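Brerau Household Opens Refill Program for Cleaning Products in Jasenton and Lidolham

Company will collect used bottles, wash them and fill them again from August

JASENTON, 4/23/23 - Brerau Household, a maker of dish liquid, laundry liquid and floor cleaner, announced today that it will begin a bottle refill program in the towns of Jasenton and Lidolham. Under the program, customers can bring back their empty bottles to a participating store and receive a filled bottle at a lower price. The first stores will open their refill counters in August.

The program follows a trial which the company ran last year with 177 households in Jasenton. The households used refilled bottles for all of their cleaning products and returned the empty ones to one store. During the trial, 108 of the households returned every bottle they received. The company considers this a good result and has decided to continue with a larger number of customers.

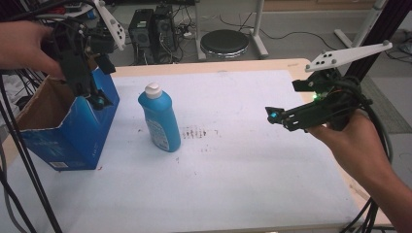

A blue bottle with a flip-top cap, next to an open cardboard box.

Brerau Household has sold cleaning products in the region for many years, mostly in bottles which are used one time. The company receives many letters from customers who ask what they should do with the empty bottle. Until now the answer was to put it in the recycling, and this remains possible. However, a bottle of good quality can be filled many times before it becomes too old, and the company wishes to make use of this.

How the program works

A customer pays a deposit with the first bottle. When the bottle is empty, the customer closes the cap and brings it to the refill counter. It is not necessary to wash the bottle at home. The store employee checks it for cracks and gives the customer a filled bottle of the same product. The customer pays only for the liquid. If the customer does not wish to continue, the deposit is paid back in full.

The returned bottles travel to the washing plant in Lidolham, which is operated by the company Wanigasekara. There the old label is removed, the bottle is washed inside and outside, and the cap is replaced if it does not close well. The plant can wash 4000 bottles in one working day. Bottles which do not pass the inspection are sent to a plastic recycler.
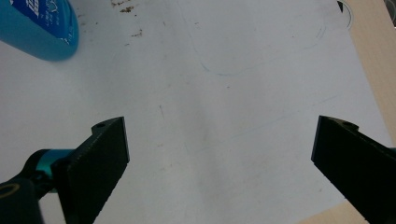 Labels were the most difficult part of the preparation. A label must stay on the bottle in a damp kitchen for several months, but it must also come off in the washing plant without leaving glue behind. On a blue bottle with a white label area, any glue or paper that remains is easy to notice, and customers in the trial mentioned this in their comments. The company tested several kinds of glue together with Wanigasekara and selected one that dissolves in warm water. The new labels also carry larger letters for the safety instructions, which was a request from older customers.

For the stores, the company supplies the counter, the storage crates and one day of training for the employees. Stores do not pay a fee to join. The delivery truck that brings the filled bottles takes the empty ones back on the same trip, so no additional trips are needed. Small stores that have no space for a counter can join with a crate only and accept returns behind the cash register.

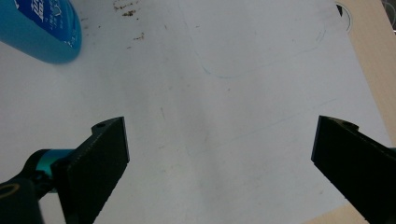

The company will also accept bottles that were bought before the program started, on the condition that they are from Brerau Household and have the one-liter size. No deposit was paid for these bottles, so none can be returned, but the customer will receive the refill price from the first visit. Bottles of other makers cannot be accepted at this time, because the washing machines are adjusted to one shape.

Three products will be available at the start: dish liquid, laundry liquid and floor cleaner. Hand soap is planned for a later date. Bleach and drain cleaner are not part of the program for safety reasons, and customers are asked not to put any other liquid into a bottle that they intend to return. A bottle with an unknown smell or color will be removed by the store and the deposit will not be paid.

Registration for the first group

The first 1000 customers who register will pay no deposit on their first bottle. Registration is open to residents of Jasenton and Lidolham and can be made at any participating store or by mail. One registration is possible for each household. A list of the participating stores will be posted at the town halls of both towns before the start of the program.

Stores that wish to join can contact the sales office of Brerau Household until the end of the month before opening. Schools, restaurants and offices that use larger quantities are also invited to write to the office. A separate offer with ten-liter containers is in preparation for them.

About Brerau Household

Brerau Household produces cleaning products for homes and small businesses. The company has its office and filling plant in Jasenton and delivers to stores in the surrounding region.

Contact
Brerau Household, Press Office, Jasenton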